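**Open day walk-round, Saturday, folding cell**
Checked by Jessie Aitken, 8:15 a.m. Doors open at 10.

- [x] **E-stop at the visitor side.** Pressed it, everything stopped. Reset needs a key. The key was in Prodromos's jacket, and Prodromos was at the bakery. Key now lives on the hook.
- [x] **E-stop at the operator side.** Fine.
- [ ] **Floor line.** Yellow tape is down on 3 sides. The fourth side is apparently on the honor system. *Hưng to finish before 9:30.*
- [x] **Cable covers.** Flat. The one by the coat rack still rocks if you stand on its corner, so I taped it and stood on it some more.
- [x] **Speed limit.** Demo mode is on. Tuấn Cù asked if we could run "a bit livelier" for the grown-ups. We can't.
- [x] **Gripper fingers.** No burrs, no play, screws tight. Visitors may look. Visitors may not offer a finger of their own for comparison, and last year's sign saying so was too polite. New sign, please.

Garments took longer than the machinery. The rule is still no pins, no hangers and nothing left in pockets, and anything with a care label or a loose trim gets a slow practice grasp before the public sees it. Jerseys are allowed.
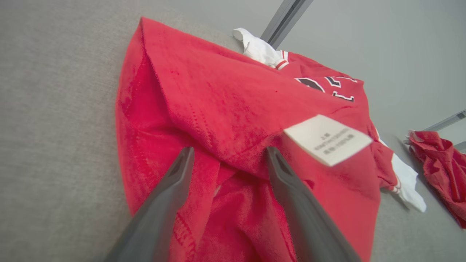 I also want the spares kept in the Kurholm bin when they're not in use, and I want the bin under the bench. Assunta tells me it was under the bench. My shin has a different account.

- [x] **Cycle log.** Counter reads 1,006. Maintenance is due at 1,000. I am told six is "within the spirit of it." *Service done at 8:40, counter reset, spirit noted.*
- [ ] **Fire exit.** Blocked by the Lonenby banner, which says WELCOME. Move it.
- [x] **First aid kit.** Stocked, mostly with the small bandages that fit no known injury.
- [ ] **Talk script.** Assunta's version still promises the arm will "fold anything." Change to "fold some things."

Recheck the open items at 9:45. If the tape isn't finished, the arm stays parked and Hưng folds by hand for the crowd.

J.A.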